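The owner of Lalo has sold secondhand furniture in the same storefront for long enough to have opinions about glue. Most of them can't be printed. The ones that can took up the better part of a morning in May, between customers, over coffee that had been on the burner since opening.

"People come in wanting a cabinet with a story," she says. "I tell them the story is that somebody's aunt moved to a condo."

Lalo carries 143 pieces at the moment, a figure she knows because the insurance company asked. The cheapest is a footstool. The most expensive is a sideboard at $558, which has been there for two winters and which she describes as "on loan from the future buyer." She dusts it more than she dusts anything at home.

Her quarrel is with the word "restored." A shop across town, Bolomberg, uses it on every tag. "Restored means they sanded it. If you sand the life out of something, you should at least say sorry."

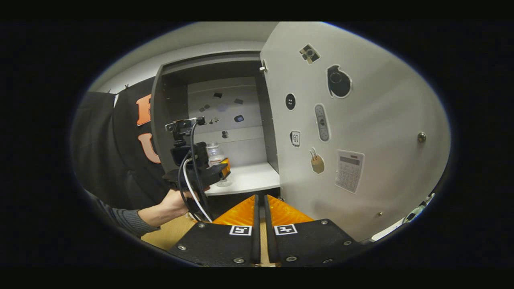

Small cabinets are what keep the lights on, she says, and they are also what people are worst at buying. They measure the wall and forget the door has to swing. They never put a hand on it, either. She wants customers to lean in the way you would at a bench, sleeve and all, like the dark gray knitted one reaching forward on the left, close enough to snag a cuff on a rough edge. "If it's going to catch your sweater, let it do it here, where I can knock off ten bucks."

Does she haggle? "I get haggled at. It's different." A man once offered her $120 for a dresser marked $300 and brought up his bad back as a supporting argument. She sold it to him for $300 and helped carry it to the car.

She has no plans to sell online. Her niece set up a page under the name Kassa, which lasted one listing and drew one message, asking whether the lamp was haunted. "I said not that I'd noticed. Never heard back."

As for what she has in her own living room, she takes a while to answer, and tops off both cups first. "A couch from the mall," she says. "It's very comfortable. Don't put that in."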